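Pillow loft and duvet fill for a guest bed – when to replace?
Forum index > Bedding and Linens > Pillows

trosside_lane
Setting up the guest room again before the December visitors. The duvet cover is the floral one and it stays. My question is the pillow, a plain white one with a polyester cluster fill.
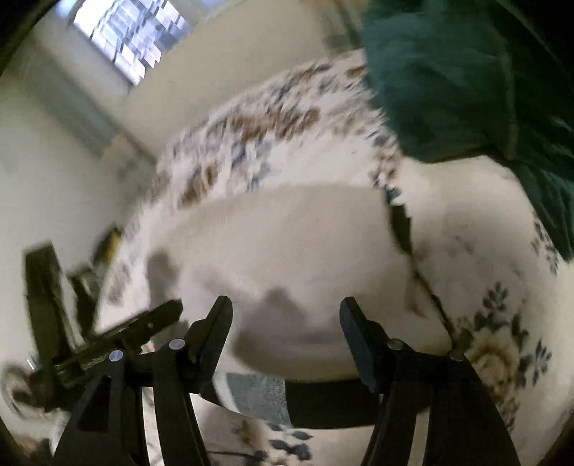
It was bought with the duvet, washed twice a year, tumble dried on low. Loft was fine for the first few years. Now I fold it in half, let go, and it opens slowly and not all the way. I have read that this means replace. I have also read that a long dry cycle restores it. Which is correct for cluster fill? The label gives finished size and fiber content but no fill weight.

Second question: the duvet is a Vindau all-season. Is it acceptable to store the pillow on top of it between guests, or does that compress the duvet fill over time?

hemstitch51
The fold test is valid for polyester. Fold in half, press the air out, release. If it springs back flat within a few seconds, keep it. If it stays folded or opens partway, the fibers have lost their crimp. Heat will not put crimp back. A dry cycle separates clumps, so you gain height for a week or two and then it goes down again under a head.

On storage, a pillow weighs very little compared with a duvet folded in a closet with blankets piled on it. Leave it on the bed.

quiltbatt
Disagree in part. Cluster fill is small balls of fiber, and a large share of lost loft in a cluster pillow is clusters migrating to the corners and matting together. That part is recoverable. Run it on low heat with tennis balls for 100 minutes, stop halfway, break up the lumps by hand through the ticking, and continue. Then do the fold test. Testing before drying gives a false fail.

hemstitch51
100 minutes on low for one pillow is a lot of electricity for something that costs very little to replace. I also would not expect the result to last in a bed used nightly.

quiltbatt
It is a guest bed. It gets used a few nights a month at most. That changes the calculation.

trosside_lane
Correct, mostly weekends. I should have put that in the first post. I don't have tennis balls but I do have the wool dryer balls from Barros. Are those heavy enough?

quiltbatt
Use all of them. Wool balls are lighter and they do less per tumble. Put a second pillow in if you have one so the drum is balanced. A single pillow tends to stick to one side.

northwall
Two notes on the duvet, as it will be on the same bed.

1. Check the corner ties inside the cover. With a printed cover you do not notice the insert shifting the way you do with a solid color, and the fill ends up at the foot end.
2. If you store anything on top, move it when you air the room. The concern is moisture held under it. Compression is minor for polyester and slightly more of an issue for down.

For replacement, I have used the Zenditz medium loft pillow on a guest bed for several years. The ticking is tight enough that fibers do not work through. It runs a little firm at first.

hemstitch51
The Zenditz medium is too high for anyone who sleeps on their stomach. For guests I would go low-medium and keep a spare in the closet. You can stack two low pillows. You can't take height off a tall one.

northwall
You can if it has a zipper. Remove fill, keep it in a bag, put it back later. Mine has the zipper.

hemstitch51
Fair point. Older ones were sewn shut.

trosside_lane
Results. Ran the full cycle with the wool balls and a second pillow from our own bed. Edited 7/10/19 to fix the order of the steps. The lumps at the corners are gone. Fold test: opens fully now, but slowly – I would call it a marginal pass. I also checked the duvet ties and one of the four had come undone at the foot end, so thanks for that.

Plan is to keep this one as the spare and buy a zippered low-medium for the bed. A cotton protector goes on both.

quiltbatt
Reasonable. Wash the protector separately the first time, it will shrink slightly.

hemstitch51
I would still throw the old one out, but as a spare it will do.

Thread views: 197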